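Planning Guide: Arm Package for Light Handling Work
Updated May
By Mieke Van den Broek

Section 3. Budget and equipment list

Complete this section before you ask for a quote. You will need the site sheet from Section 2 and the name of the person who approves spending.

3.1 Set the arm budget

1. Write down the heaviest item the arm has to lift, including its packaging. Add the weight of the gripper. Use the total when you compare arms.

2. Enter the price of the base arm. The Gatamness single arm is listed at 3000 on our current price sheet, without gripper or camera.

3. Add the gripper and wrist camera kit (1251). The kit includes one pair of fingers and one cable.

Note: Order a second pair of fingers with the kit. Fingers are wear parts, and ordering them separately adds a shipping charge.

4. List the surfaces and materials at the work site. Glossy black parts, bare wood grain, cardboard and thin plastic bags can all be within a hand's width of each other, and the wrist camera has to cope with every one of them. Mark shiny items with an S on the list so Cilix can quote the right lens.
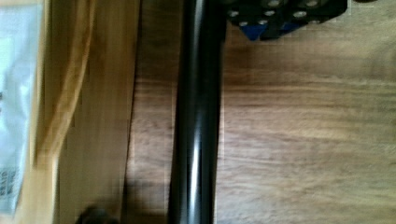 5. Add lighting if the list has more than a few S marks. A diffuse lamp and stand comes to roughly 785.

Caution: Do not use the lighting line to pay for a faster arm. Motion blur gets worse with speed, and the supplier will not take back an arm that has been mounted.

3.2 Plan the work area

6. Measure the counter or table with everything on it. Do not clear it first. A kitchen counter may hold a toaster, a toaster oven, a carafe, canisters and a paper towel holder, and the arm has to reach between them.

7. Open every drawer and door the arm will use, and measure again with them open. A small countertop organizer with its drawer pulled out takes up much more room than the same unit closed.

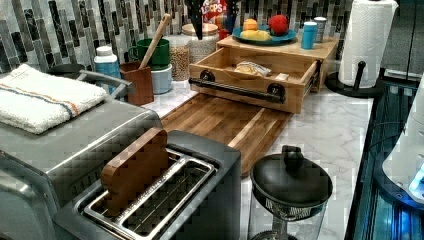

Use the larger of the two measurements on the order form. If the reach falls between two arm sizes, quote both and send the sheet to Harish Kulkarni for review.

8. Decide on practice objects. Wooden stand-ins for food, such as a block cut like a slice of toast, can be used again and do not leave crumbs in the fingers. Enter them under Supplies, not Equipment.

3.3 Service and approval

9. Choose a service plan. The Zulu plan is 1715 per year and covers calibration, loan parts and one site visit. Without a plan, each visit is billed by the hour.

10. Have the sheet signed by Gijs De Graaf before it goes to purchasing. Unsigned sheets are returned.

Note: Quotes from Cilix list tax on a separate page. Copy it to line 14 of the order form.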